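Rotard tips: living with the Kelleo tidying service at home
December 2022

Many readers wrote to me after my short note on the Rotard home arm and asked for practical advice, because the booklet in the box is thin and the translation is not always clear. I have now used the Kelleo service with the arm for one full trial period, in my workroom and in the kitchen, and I collect my tips in one place. I pay for the service myself, at the normal price.

First, for those who are new to it. The arm is the product and Kelleo is the service. You rent the arm, and Kelleo prepares it for the jobs you choose from their list: put books away, empty the dish rack, open and close drawers, sort cutlery, fold small towels. The jobs are taught by people who do them many times with hand grippers, and the arm then copies the manner of doing. You can take the ready jobs only, or you can pay extra and have your own furniture taught. I took both, so I can compare.

Before the arm comes

Measure your drawers. The ready jobs expect a drawer which opens with a light pull. If yours sticks in January and slides in summer, as old wooden ones do, rub a candle along the runners and wipe off what is too much. I did this with the kitchen drawers and the number of failed openings went down at once.

Look at your handles. A bar handle is good, a round knob is acceptable, a cut-out in the front edge is difficult. I changed two knobs in the kitchen to bar handles from Echevarría, and the old screw holes fitted. If you rent your flat, keep the old knobs in a labelled bag with their screws.

Clear the floor where the base will roll. The base passes over a thin rug but it does not like fringes. Turn the fringe under and fix it with carpet tape.

Decide where the charger will live, and leave it there. I moved mine three times in the first week and every time the arm had to learn the room again, which takes a good part of the evening.

Books and shelves

Books are the job it does best. Leave one finger of space at the end of every shelf, so that the books can lean a little and the gripper can come between. A shelf packed tight is hard for the arm, and also bad for the books.

Big art books and catalogues should lie flat. The arm can carry a hardcover of normal weight, but it takes it by the edge, and a heavy one will turn in the grip. Glossy dust jackets slide. I take the jackets off the books which the arm handles often and keep them together in a folder.

Paperbacks with soft covers are sometimes bent at the corner. If you love the book, put it away yourself.

Drawers

Do not overfill. The arm closes a drawer with an even push and it stops when it feels resistance, so a whisk standing up in the drawer is enough to leave it half open the whole day. I put a piece of non-slip mat at the bottom of each drawer, cut a little smaller than the base so it does not creep up at the sides. The Kelleo people sell such a mat, but the one from any kitchen shop is the same thing and costs less.

With cutlery the arm sorts spoons and forks well. Teaspoons and coffee spoons it mixes. I gave up and now have one compartment for both. Knives I do not give to it at all, and the service conditions say the same on page 6.

Dish rack

Plates must stand with a gap between. If you put them in every second slot, it takes them cleanly. Bowls inside each other are not possible. Glasses with a stem I keep away from it – I lost two, and after the second I stopped being curious.

Dry the cups before the job starts, or at least shake them. Water stays in the hollow under the foot and goes down the gripper when the cup is turned over. It does no harm to the gripper, but the cupboard shelf gets wet and after some weeks the paint lifts.

Small towels

Only the flat cotton ones. Terry cloth catches on the finger pads and comes back as a ball. Iron is not needed, but pull the towel straight when you take it from the line.

Cleaning and care

The finger pads collect grease from the kitchen and then everything slips. Once a week I wipe them with warm water and a drop of washing-up liquid, then with a clean damp cloth, and let them dry open. No spirit and no kitchen spray, as it makes the rubber hard. Atolora sells replacement pads which fit, in packs of 6, and I find them a little softer than the original. For books I prefer the original, for cups the Atolora.

Keep the cable of the charger off the floor with two small hooks on the skirting board. If the base runs over the cable often, the outer layer breaks near the plug first. Look at that place when you vacuum.

The camera window needs only a dry microfibre cloth. Steam from cooking makes a film on it which you do not notice, but the arm notices. When it begins to miss handles by a little, clean the window before you telephone to the service.

Having your own furniture taught

For this you pay extra, and I was in doubt for a long time. The idea is simple. People work through your jobs with a gripper in each hand, at a desk, a shelf or a cupboard, and the movements are recorded for the arm. One opens and closes, another puts books on the shelf, and so on, until there is enough of it.

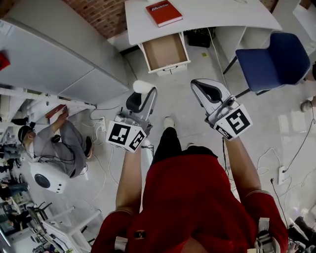
Vilho Harju wrote to me that he would not pay for it again. His flat has quite ordinary furniture, and the ready jobs managed all of it except one corner cupboard, which the arm still cannot open after the teaching. He would have liked to be told this before he paid, and he thinks Kelleo should look at photographs of the cupboards first and say yes or no.

I agree with him about the photographs. In my own case the result was better, but my desk is an odd one and the ready job could not find the drawer at all. My advice is to live with the ready jobs for some weeks, write down what fails, and order teaching only for those things. If the list has one line, perhaps a new handle is the cheaper way.

If you do order it, some small preparations help:

Empty the drawers which shall be taught, and put the contents in a box with the name of the drawer on it.

Have a few books ready for the shelf jobs, hardcovers of different thickness, and none that you would be sad to see with a dent.

Free as many wall sockets as you can. Equipment needs power and the cables must go somewhere, so take up the small rugs and shut the cat in another room.

Do not polish the floor the day before. I did, out of politeness, and it was slippery.

Agree in writing which jobs are included. My first paper said "desk", and it was not clear if this meant the drawer also. Teemu Aaltonen at the service desk corrected it the same day, but I had to ask.

What it costs and what you get

The teaching cost me 200 euros for the desk and the shelf together. To buy the arm at the end of the rental you pay 3,000, and the months already paid are not taken off, which I find hard. I have not bought it. The rental can be stopped with a notice of one month. Send the notice by email and keep the answer, as the button in the app did nothing when I tried it.

The good side is the books and the drawers. I have a bad shoulder and I do not reach up to the high shelf any more, so this is a true help for me, every day. The dish rack is so-so. It is slow, and I am often finished with the coffee before it is finished with the plates, but it can do it while I am out. The towels I would leave from the list.

The noise is a low hum, like an old refrigerator, with a click when the gripper closes. In the night I put it off. There is a timer in the settings under "Quiet hours", and it forgets the hours after each update, so check it again then.

Two more small things

If the arm stops in the middle of a job with something in its grip, do not pull the thing out. Hold your hand under it, press the side button once, and it opens slowly. If you press two times it goes home to the charger with the cup still in the hand.

Put a strip of coloured tape on the shelf edge where you want the row of books to begin. It is not in the booklet. I tried it after I saw the arm start each time from a different place, and since then the rows are straight. Red tape worked on my white shelf, and the pale yellow did not.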